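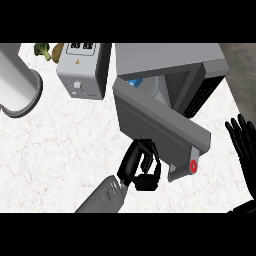
Gripper up under the open microwave door, toaster alongside.

Home | Kitchen | Workshop | Tips by Room | Ask Us

When the Kitchen Robot Won't Let Go of the Microwave Door

A good many of you wrote in after my page on dishwasher racks, and the letter I keep going back to came from Zineb Mansour, whose two-armed Clotau opened the microwave nicely and then stopped dead with error 319 on the panel. She pulled at the arm, the arm pulled back, and by the end of it the door had a hinge that clicked. I felt for her, because I did the very same thing to mine the first winter I had it!

Error 319 is a grip fault. The fingers feel more push than they expected and they lock up, and on a swinging door it doesn't take much. So before anything else, leave the arm alone. Press the stop button, count slowly to ten, and only then use the release on the wrist. Keep one hand under the door while you do it - a door that has been held up can drop faster than you'd think, and I've had the bruise.

Once you're free, try these:

- Switch the microwave off at the wall before you reach in around the arm.
- Wipe the finger pads with a barely damp cloth. Grease was my trouble, nine times out of ten.
- Turn the door speed down. Mine came set at 100 and I run it at 40 now, which is slow enough to drive my sister up the wall, but the hinge is quiet.
- Slide the toaster and any tall canisters well along the counter, so a second arm has somewhere to go if the first one stalls.
- Look inside before you start anything cooking. A small thing left near the front is easy to miss.

If the fault comes back the same day, stop using that arm for doors altogether and have the wrist looked at. Zineb's turned out to be a worn spring, and she went back to opening the microwave herself until the part came in June.

Next time - sticky drawers, and the business with the oven mitt.

Last updated: 2021-05-23

Contact Doaa Samir | © Urnwood Home Pages | Back to top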